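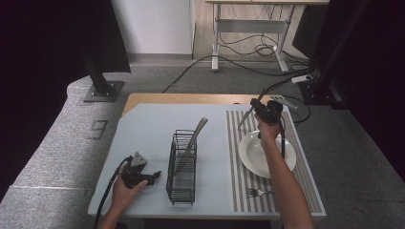 Getting the cutlery to shine again

I put this off every winter until the knives look like something dredged out of the harbour, and then wonder why, when it's such an easy job! Line the sink with foil (shiny side up, though I doubt it matters), sprinkle in a good handful of bicarb and pour over 900 mL of water straight from the kettle. Stainless only, please. Keep Gran's bone handles well out of it.

Give everything 13 minutes, or as long as it takes to drink your cuppa, then rinse and dry with an old tea towel. If your water is as hard as ours here in Dramwood you'll want to dry each piece straight away, and I do mean each piece, 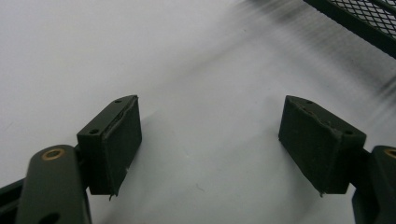 right down to the teaspoons, or the grey spots will be back by teatime.

Utensil caddies

Wire ones collect crumbs in the corners. Soak yours in warm soapy water for 30 minutes, go over the bars with an old toothbrush, and stand it upside down on the rack overnight before you fill it up again.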